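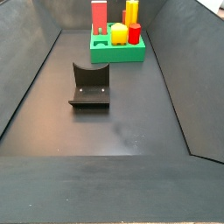
November, bin cell, Gillville bench. Notes by me, with Ifor's numbers from the morning copied in at the end.

Started at 9.40 with the arm parked and the drive power locked off. The job was to find out why the cell keeps missing the slot positions after a restart, and to do the routine clean while it was down.

**Bin**

Wiped the walls and floor with a barely damp cloth, then a dry one. The floor still marks easily to the right of the black bracket. There was a hazy smudge there with white specks around it, and a few more specks on the front wall. Please don't use the blue spray on it. Mark Anthony tried that on the spare bin and it left a shine which the overhead camera picked up as an edge.

The floor already gives a brownish reflection on the left half under the present lighting. Moved the left lamp back by a hand's width and turned the diffuser round. Better on the monitor but not gone. Exposure left as it was.

**Foam block**

The green foam sits near the back, a bit right of centre, and that is where the program expects it. It was held with two strips of tape underneath and one had let go. With a finger on the front face I could slide it 2 mm towards the right wall. I think that accounts for most of the misses, as the arm finds the block once at start-up and trusts it after that.

Peeled off both strips, cleaned the underside, and put down the thicker Ferero tape. Pressed it for a few minutes. No movement now by hand.

The arch slot at the front left was left empty on purpose for the test. The tall red piece goes in the left rear with its notched end down. If it goes in the other way up it will stand, but it leans, and the height check fails. The short yellow one and the red cylinder both seat fine.

**Bracket**

Black printed bracket on the floor, left of centre, in front of the foam. Checked the curved edge of the back plate for burrs and took one off with a scraper. The two holes in the base are clean. Ifor wants it screwed down. I would sooner leave it until we know whether it stays in that position, because we have moved it twice already and each move means new holes in the floor.

**Arm and gripper**

- Greased the wrist joint, Rollumance grease, the small tube.
- Finger pads worn on the inside edge. Turned them round, new ones wanted soon.
- Cable clip at the elbow cracked. Cable tie for now.
- Homing switch on the base clicks late when pressed slowly. Cleaned the contact, seems all right.

Power back on at 11.15. Homed it three times and got the same reading each time, inside what we allow.

**Test**

Ran 12 picks at half speed into the arch slot. One failed, on the fourth, where the piece caught the rounded notch and tipped. Lowered the approach speed for the last part of the move from 500 to 300 and it didn't happen again in that batch. That isn't many picks, so leave it running after lunch and see.

**Ifor's numbers**

Cycle counter 3,000 since the last pads. Motor 3 a little warmer than the others, same as last month. Annan still haven't answered about the spare drive belt. Ifor Parri to ring them.

**To do**

- Order finger pads and elbow clip
- Add a second look at the foam position every so many cycles (Mark Anthony Villanueva has the code open)
- Decide on the bracket
- Matt film for the floor, left half, try a scrap piece first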